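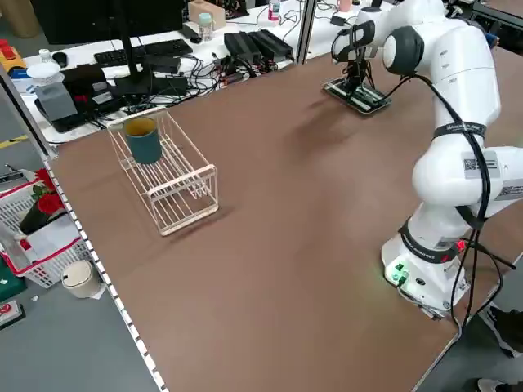
Subject: Re: [zustirby-home] giving up on the dishwasher?
Date: 2026-07-03
To: the Zustirby Home and Kitchen list

Hi all,

Catching up on a pile of list mail and I see we're back on dishes, my favorite subject! I've been washing by hand since we moved to the Furtado Street apartment, so I have opinions, and a lot of them. I'll quote the original post so people on the digest can follow along:

> Our dishwasher quit last week and the repair quote was almost what a
> new one costs. We are a household of 4 and I'm half tempted to leave
> the thing dead and do it all in the sink. My partner thinks I've lost
> my mind. Has anybody here gone back to washing by hand on purpose? How
> long does it take you? I am mostly worried about (a) the counter
> being covered in drying dishes all day long and (b) greasy plastic,
> which I have never in my life gotten clean in a sink. Also our water
> is very hard if that matters.

Yes, on purpose, sort of. The apartment came without one and the kitchen is the width of a hallway, and by the time we could have squeezed a little countertop model in, I'd gotten used to things and wanted the space for the toaster oven. So I won't claim any great principle.

On the time question, it takes me longer than I'd like after a big dinner and hardly any time after breakfast. The part I didn't see coming was how much of the job is getting ready to do the job. If the sink is full of stuff you can't wash stuff. So the biggest change was buying a cheap plastic tub that lives under the sink and comes out while I'm cooking. Dirty things go in the tub, the sink stays free, and when I sit down to eat the sink is still a sink. I can't tell you how many years I spent fishing a cutting board out from under a skillet full of gray water.

Order matters too, and my grandmother's order was right. Glasses, then silverware, then plates, then whatever held food in the fridge, then pots. You go from cleanest to nastiest so the water lasts. I change the water before the pots if it's been a greasy night and don't if it's been soup.

Silverware is the one place I break her rules. I used to drop it all in the bottom of the sink to soak and then feel around for it, and besides stabbing myself on a paring knife (twice!) I'd always miss a teaspoon and find it when I pulled the plug. So it goes in its own thing to soak now. I use an old loaf pan. You could use a mug or a small tray with a lip or whatever you have, as long as you can see all of it. We also wash and keep the plastic forks and spoons that come with takeout, and those float off and hide if you let them loose in the big sink.

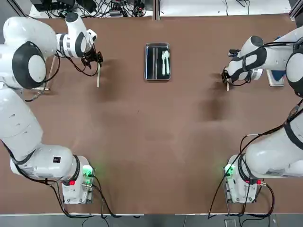 Soaking is overrated, wrote one of the folks out at Stavatcombe when we did this topic in December, and most of what people soak would come off right away if they'd scraped the plate while it was still on the table. I fought that idea for months. Then I tried it for a week just to be able to come back and say it was wrong, and, well, I scrape at the table now. A rubber spatula does it. The kids think it's gross. They're welcome to do the dishes instead!

I still soak rice pots, though. Rice and oatmeal and anything with egg, and in cold water for the egg, which I did learn from this list. Hot water cooks it on. Cheese is the same story as far as I can tell, though I've seen people here argue the other side pretty hard and I don't want to start that up again.

OK, greasy plastic. This was my big misery too, the tomato sauce containers most of all. What worked for me was wiping first with a paper towel or the corner of a used napkin, before any water touches it. Once you get water in there the grease smears around and gets on the sponge and then it's on everything. So wipe, then a squirt of soap straight onto the dry plastic, rub it around with your fingers, then hot water. The soap has to meet the grease before the water does. I use Paltis, the green one, because the corner store carries it, and I've never noticed that a fancier soap did any better. If the container still feels slick after that I do it a second time and if it's still slick I put leftovers in glass from then on and give the plastic one to the art supplies.

The orange stain is permanent, by the way. Sun helps some. I've made peace with it.

About the counter. I have to disagree with the couple of people who told you to skip the rack and lay everything on a towel. I did the towel for ages, and the trouble is that nothing drains, the glasses sit in their own steam, and the towel is soaked through by the time you get to the pots, so you end up using another one, and then you're doing laundry. A plain wire rack with a bit of height under it dries plates while you're off doing something else. Get a smaller one than you think you need. I mean it! A big rack turns into a cupboard. Everything lives in it forever and you take your plate out of it at dinner and put it back after, and that's how the counter gets covered all day, which was exactly your worry (a). With a small one you're forced to empty it before you can wash anything else.

Mine holds supper plates and bowls for us and then it's full, and pots I dry by hand right away. That's the only thing I hand dry. I keep one towel for it and it gets swapped every morning when I make coffee.
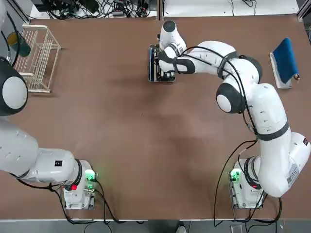 If you're going wire, look at the feet and look at where the wires cross. The coated ones are nice until the coating splits at a joint, and then rust gets in and you get little orange marks on whatever's under it. I've been through 5 racks in my adult life and most of them went that way. The last one I bought used at the Stavatcombe church sale, and it's heavier than any of the new ones and has outlived them already. Stand it where it gets some air, too. Mine was jammed in the corner under the cabinets at first and took all night to dry a bowl. I pulled it out by the window and it was a different rack.

Hard water does matter, yes. You'll see it on glasses first. A splash of white vinegar in the last rinse takes care of it, and the rack itself gets a vinegar bath when it starts to look chalky. Same for the kettle while you're at it. I wouldn't do it to anything aluminum. I have a pan that went a very sad color that way.

Somebody asked further up the thread about water use and whether by hand is worse. I don't know! I know I used to run the tap the whole time and our bill was awful, and now I fill the sink for washing and rinse in batches, and it came down enough that I noticed. You could put a bucket under the tap for a night and see what you go through. I tried it and was embarrassed, and the tomatoes got a good drink.

As for your partner, I'd make a deal for one month. Whoever cooks doesn't wash. Put on a podcast. If you both hate it at the end of the month, buy the machine and no hard feelings. I'd keep the habit of the tub and the scraping either way, those pay off with a dishwasher too.

One more thing, and then I'll quit. Whatever you put under the wet stuff makes a bigger difference than I expected. I had one of those rubbery mats with the bumps and it got slimy underneath no matter what I did, and you had to lift the whole rack to get at it, so of course I didn't, and by summer it smelled. I swapped it for a flat tray with a rim all the way around. You tip it out in the sink when it's got water in it and wipe it and put it back.

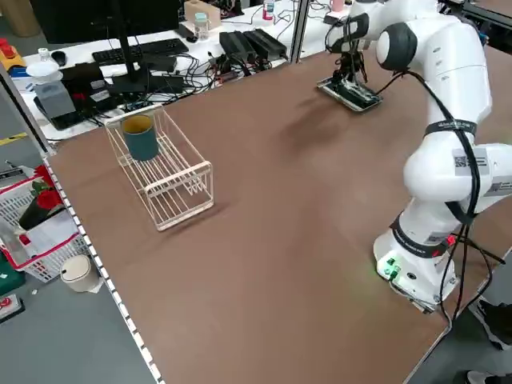
I keep it pushed all the way back against the wall so I've got the front of the counter for chopping, and I tip it out whenever I pass by. A dark one hides the water spots, if you care about that kind of thing (I do, a little). Baking sheets work fine if you want to try it before spending any money, though the thin ones warp and then all the water runs to one corner. Ours cost 6 dollars at the hardware store in the bin by the registers, and they had a stack of them last I looked.

Oh, and sponges. I know there are 1,000 posts in the archive about sponges, so I'll only say that I switched to a brush with a handle and cotton rags and I'm not going back. The brush lasts, you can stand it up to dry, and the rags go in with the towels. The bristles flatten after a while and then it's the brush for the sink drain and you start a new one for the dishes. Mark the handle or you'll mix them up. I use nail polish.

Let us know what you decide! And if you do end up junking the dishwasher, save the lower basket. I've seen them used for storing pot lids, and I'd happily take it off your hands if you're anywhere near Furtado Street.

Back to my own sink,
the hallway kitchen on Furtado Street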